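Why does a crater lake change color if the volcano isn't erupting?

Posted by Siiri Koskela, 2026-01-01

Hello everyone, and happy new year! My sister and I hiked up to a crater lake last April, and when we first saw it the water was a milky turquoise, the prettiest thing you can imagine. She went back later in the season with her walking group and sent me a message saying it had turned a dull gray, almost like dishwater, and there was a yellowish scum along one shore. The trail was open and there was no warning posted at the trailhead. Does a change like that mean something is brewing underneath, or can a lake do this all by itself? I did try to read up on it, but most of what I found was either written for geologists or trying to scare me.

Tiina Toivonen

What a lovely thing to have seen, and yes, a lake can do this without any eruption on the way. The turquoise you saw usually comes from very fine particles hanging in the water, often sulfur or bits of clay, which scatter the light. Gas comes up through vents in the lake floor and keeps feeding minerals into the water, so the mixture is never quite the same from one month to the next.

Gray often means that mud has been stirred up from the bottom. That can happen when a vent gets more active for a while, but it can also happen after a heavy storm, or when part of the crater wall slides in (those slopes are steep and crumbly, as you'll remember from the hike!). The yellow scum was very likely sulfur. It can float up from the vents in tiny beads and then the wind pushes it all to one side.
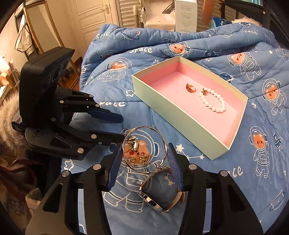 Color alone is a poor guide, and the people who monitor volcanoes look at it together with other things: water temperature, the level of the lake, small earthquakes, and how much gas is coming off the surface. If several of those move at once, they start paying much closer attention. I've followed one lake for years as a hobby, and it has gone from green to gray and back more often than I can remember, with no eruption in all that time. Still, do check the official alert page before you go, and stay well back from the shore, where heavy gas can collect on a calm day.

Aleksi Savolainen

Could just be the clouds. Mine looked gray too when it was overcast and blue again after lunch.

Hanne Karppinen

Clouds can fool you, I agree with Aleksi there, but they wouldn't explain the scum. One small thing to add to Tiina's answer is snowmelt. In spring a lot of cold, clean water runs into these lakes and thins everything out, so an April visit and a late summer visit can look like two different places. If your sister has the dates of her trip, try sending them with her pictures to the local observatory. I did that once and got such a kind reply, two whole pages of it!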